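Battery test lab: monthly walk-round, March
Area: cell cycling room and glovebox bay, Rumico building

1. Cycling cabinets
Door seals intact: OK
Over-temperature trip tested: OK on all but the lower Skivitz cabinet, which tripped late. Recalibrate before it takes any more pouch cells.
Channel labels match the log: No. Channel 58 is still marked as a spare and has a cell on it.

2. Glovebox
Oxygen and water readings in limits: OK
Gloves checked for pinholes: Left glove replaced, right glove passed.
Antechamber pump oil: Cloudy. Change it this week.

3. Electrolyte and solvents
Bottles dated when opened: 2 without dates, both carbonate solvent. Disposed of.
Cupboard vent running: OK
Spill kit complete: Absorbent pads low, order placed with Spahić.

4. Damaged and spent cells
Terminals taped: OK
Stored in sand bins with lids: OK, although the bin by the door is nearly full. Collection is booked for Saturday.
Swollen cells kept apart: OK

5. Gas and fire
Argon cylinders chained: OK
Oxygen alarm sounded on test: OK. The display outside the room reads about 4 per cent lower than the handset, so Visteo have been asked to look at it.
Extinguishers in date: OK 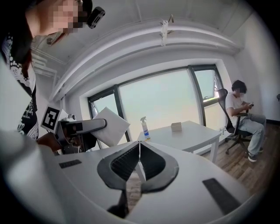

Checked by Kastriot Lazarević

Comments
Cabinet keys should go back on the hook after each shift. The form for item 1 is sheet 109 in the folder, and the old sheet can be thrown away. Items marked for action stay open until signed off at the next walk-round.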